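Grosteck Grasp Planner, version 28: review after a month of tabletop use

Grosteck sells its planner as a drop-in replacement for the grasp stage of an existing manipulation stack. It takes a depth image and a color image from a wrist camera, returns a ranked list of grasp poses with approach vectors, and leaves trajectory generation to whatever is already installed. We ran it against the Keskin motion server on one arm with a two-finger gripper, using office items on a light tabletop.

Installation was uneventful. The package pulls in its own inference runtime, and the only conflict was with an older camera driver. Hand-eye calibration is imported from a plain text file. The importer accepts either rotation convention without asking which one is in use, so check the first few poses in the viewer before enabling motion.

The test set came to 1,562 grasp requests. Of these, 1,439 returned at least one candidate that passed the Keskin collision check. Median planning time was 245 milliseconds, with little spread. Boxes, mugs and tape rolls caused no trouble, and the ranking usually put the pose we would have picked by hand in the top three.

Perforated and slotted objects are harder. A black mesh file sorter on a pale surface gives the segmenter strong outer contrast, but the background also shows through every hole, and the dark inner slots offer very little texture. With default settings the planner tended to split side panels into fragments and propose grasps on the strips between holes. Raising the hole-fill radius merged the panels and moved candidates to the top rims.

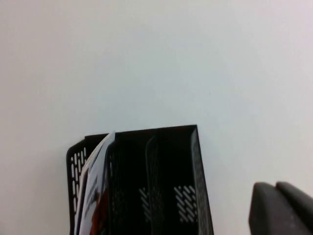 Does the planner need a separate segmentation model? The built-in one is enough for solid objects, and an external mask can be passed in through the request message when it fails.

Papers standing in a slot expose a second limitation. The planner has no notion of containment, so sheets and sorter are often merged into one mask, and a request for the papers may come back with a pose on the rim. Supplying a mask for the sheets fixed the target but not the approach angle, which still had to be constrained in the configuration file — one line per axis, in radians.

Tooling is the weak area. The viewer draws candidates over the live image and shows scores, but it can't replay a logged request. We ended up exporting to Komomero for playback, using the Gitstead converter. Log files are complete and well structured, so this worked, though it should be part of the product. Error codes are numeric and the manual covers only the common ones.

Recommended for solid objects and for teams that already have a motion server they trust. For mesh, wire or nested items, plan on tuning the hole-fill radius per object class and writing your own masks. The settings file does not survive an upgrade. Back it up first.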